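Gripper comparison continues at the Plonen laboratory 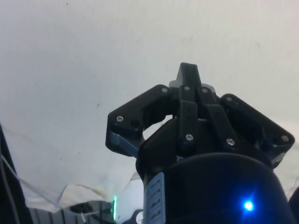

Which gripper will be fitted to the arms at Plonen next year?

The decision will be taken in October, when the last of the comparison trials has been completed and the results have been passed to the partners.

The Radulović programme is comparing three multi-fingered grippers on the same make of arm, with the same controller and the same set of test objects. Each gripper is required to complete 312 picks from a shallow tray, followed by a longer endurance run of more than 900 cycles at reduced speed. Failed grasps are recorded by type: slipped, missed or dropped during transfer.

The Omum gripper has now finished both parts of the programme. It performed well on boxes and bottles, but was less reliable with thin, flat items such as envelopes. The Elum gripper has completed the tray test only. Its endurance run was interrupted by a fault in the controller software, and will be repeated from the beginning so that the figures can be fairly compared.

Wrist-mounted cameras have been used throughout. Staff reviewing the recordings are asked to note any grasp in which the contact between finger and object is hidden from view, as this affects how the camera bracket will be designed.

Bookings for the test cell are closed until the endurance runs are over. Requests to add objects to the test set should reach the laboratory office by the end of the month.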